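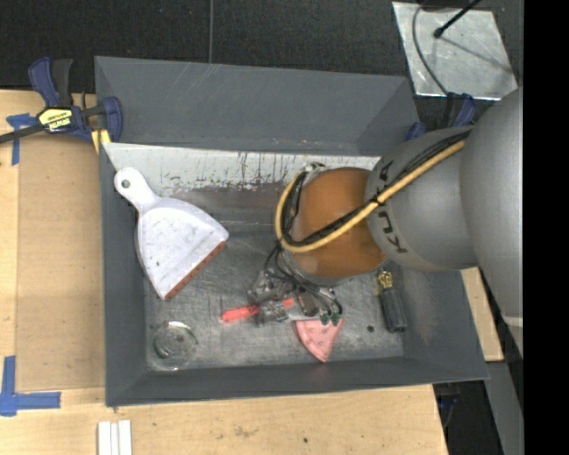
Page 2

Speaker notes, 6/17/25
How birds see the fruit we grow for them

Start once the door is shut. Lights stay up for the first part so people can write.

Opening. Ask who has netted a cherry tree. Then ask who has looked at the cherries from the bird's side of the net. Most of the talk is about the second thing.

Our eyes have three kinds of color cone. Most songbirds have four. The fourth picks up either violet or ultraviolet, depending on the group. Thrushes, finches and starlings see well into the ultraviolet. Crows and pigeons have the violet type and see less of it. Say this slowly, people mix it up later.

Birds also have a drop of colored oil in most of their cones. It works as a filter and narrows what each cone responds to. The result is that two reds we can't tell apart may look different to a bird. Don't go into the chemistry unless asked.

Berries. Many dark blue and black berries carry a thin wax bloom, and the bloom often reflects ultraviolet. Sloe and bilberry are the usual cases. Rub the bloom off with a thumb and the fruit looks darker to us. To a bird with ultraviolet cones it changes color. Pass the sloes around at this point, one tray to each side of the room. Remind people not to eat them.

Red berries mostly do not reflect ultraviolet. They stand out against leaves because of the red, and green leaves don't reflect much ultraviolet either. So the background matters as much as the fruit. A blue berry that looks dull to us in deep shade can be easy for a bird to find.

The Erunham hedge. We photographed 102 fruit clusters along the old boundary hedge, each one in ordinary light and again through the ultraviolet filter. Same tripod position, same gray standard in the corner. Almost 15 clusters had to be shot again when the wind moved them between exposures. Explain the gray standard: without it you can't compare one picture with the next, and the brightness means nothing.

What we can say from the hedge: fruit with bloom on it was brighter in ultraviolet than fruit without. What we can't say: that birds took it first. We did not watch the birds. There will be a question on this every time. The answer is that other people have tested it with captive birds, and the results differ by species and by whether the birds were young or had fed on the fruit before.

Filters. We used two, the Jetix and the Fadix. The Jetix lets in a little infrared, so it needs a second blocking filter on the lens. The Fadix doesn't, but exposures are longer. For a beginner on a still day I would start with the Fadix. Mention that an ordinary lens with a lot of coated glass blocks most ultraviolet, and an old, simple enlarger lens often does better.

Warning slide. False color is a choice. We shift the ultraviolet into blue, the blue into green and the green into red, and drop the red. That leaves out one of the bird's four channels. No screen can show four. If anyone says "so this is what a blackbird sees," say no, it is a map of three of the things it sees.

Hubáček orchard, short version if time is tight. Plums there had the strongest bloom on the shaded side in May, when they were still green and hard. By picking time the sunny side had been rubbed by leaves and rain. Skip the second graph if we are running late.

Flowers, if asked. Bees see ultraviolet but not our red. Birds see both. Flowers pollinated by birds are often red, and one idea is that this makes them harder for bees to pick out. Bees do still visit some of them.

Practical part for gardeners. Leave some fruit unpicked at the back of the hedge. Don't wash or wipe berries you are putting out on a feeding table. If you want to keep birds off, don't count on colored tape. Use fine mesh netting pulled tight, and check it daily.

Questions. Repeat each one into the microphone. Collect the sloe trays before people leave.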